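Section 4: Setting up the table for a practice run

I wrote this part after our June meeting, when two of us spent most of the evening hunting for a tray. If you're new to the club, read the whole thing once before you switch anything on. Rhun Prydderch wrote the section on power and cables, so go to him with those questions and come to me with these.

1. Clear the tabletop. Backpacks, drinks and laptops go on the floor or on another bench.

2. Put out the props for your task. For Vinora (our table-setting task) you need the red tray with the green dish in it, set toward the right side. The succulents stay in the back right corner – yes, even if they're in your way! Reaching past them is part of the task.

3. Open Flidolus on the club computer and load the profile called vinora_2. Don't load Zasell, that's last year's and the home position is different.

4. Bring the gripper to its start position with the fingers together, pointing out over the table. Check the wrist view on the monitor before you go on. 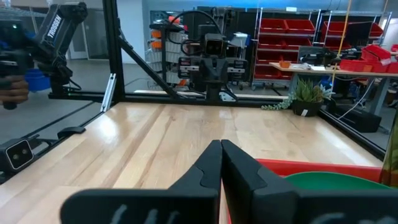 Fig. 7. Wrist view at the start position, fingers closed, tray at lower right.

5. Compare your view with Fig. 7. You want to see both fingertips and at least the far rim of the tray. If the tray is missing, move the tray and leave the arm alone.

6. Look for glare. The wood throws back a lot of light and I've lost whole evenings to it. A bright patch off to the left is fine, but if it lands on the dish, tilt the nearest lamp and look again.

7. Type a run name and press Record. A normal run is 900 steps. Anything over 1008 gets thrown out by the script, so don't dawdle.

Note: Yu-ting Lui keeps the run log, and she'd like your initials in it on the same night, please. We got to run 37 before we noticed that half of them had no name next to them.

Caution: keep your hands off the tabletop while the arm is moving. If something tips over, press Stop first and then reach in. The fingers don't look like much but they do pinch – ask me how I know.

If Flidolus freezes on the loading screen, close it and go back to step 3.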